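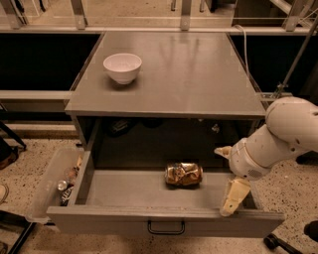
The test place: gray cabinet with the drawer open, a crushed can inside, the clear bin at the left.

How to compare gripper fingers on a drawer pick

Author: Trương
Last updated: 17 July 2018

This tutorial explains how we compare two sets of fingers for the same two-finger gripper. The task is to take a crushed can out of an open drawer and put it in the bin. It looks easy, but the side walls of the drawer are a good test for any finger shape. A finger which works very well on a table can be too wide when there is a wall next to the object.

In my case the sets are the Skallia wedge fingers and the Pramico straight fingers. The steps are the same for other brands.

What you need

- one arm with a two-finger gripper
- a cabinet with a drawer that opens fully
- a crushed can, always the same one
- a bin for the place position
- the Vurus controller software, or any other that can save poses and finger current

Step 1. Fix the place

Put the cabinet where the arm can reach the whole drawer without coming near its joint limits. Mark the feet of the cabinet on the floor with tape. I did not do this the first time and I lost one afternoon of results, so please do it.

Step 2. Teach the start pose

Bring the gripper to the side of the drawer with the fingers spread apart. Save this pose under the name "drawer_start". Both sets of fingers must begin from it. If your fingers have different lengths, correct the tool center point in the settings and leave the pose as it is.

Step 3. Set speed and force

Use the slow profile for the first six runs. After that you can go to the normal profile. I keep the closing force at the same value for both sets. A crushed can does not need much force, but it has sharp folds and these can cut a soft pad. Look at the pads after every block of runs.

Step 4. Go down beside the can

Now lower the gripper so that one finger comes inside the drawer, next to the can. Stop just above the floor of the drawer. When the finger touches the floor, the current goes up and the software reads it as a grasp. Move in small steps here and watch the side wall - the back of the finger is easy to forget.

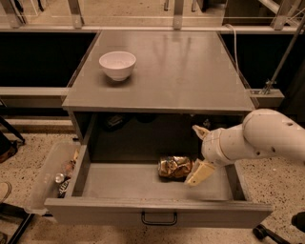

Step 5. Close, lift and place

Close the fingers slowly. Wait until the current is stable, then lift straight up until the can is higher than the drawer wall. Only then turn to the bin. Open the fingers over the middle of the bin, not over the border.

Write down one of these results for each run: placed, dropped, slipped at closing, touched the wall. Do not write "almost good". I used this in November and later I could not understand my own table.

Step 6. Change the fingers and repeat

Remove the first set, mount the second one and run the zero calibration again. Then return to step 2 and check the start pose before you continue. Turn the can between runs in the same order for both sets, for example along the drawer, across, and diagonal.

My results

I made 707 runs with the wedge fingers and 518 with the straight ones. The wedge fingers held the can better after closing, but they touched the wall more often when the can was near the right side. The straight fingers went in more easily and slipped more. For this drawer I stay with the wedge - a slip costs me more time than a light touch on the wall.

Common problems

The software reports a grasp but the fingers are empty: the finger is touching the drawer floor. Raise the lower limit a little and try again.

The drawer moves during closing: block it from behind, or reduce the closing speed.

The can rolls away: begin with the can flat on its widest side.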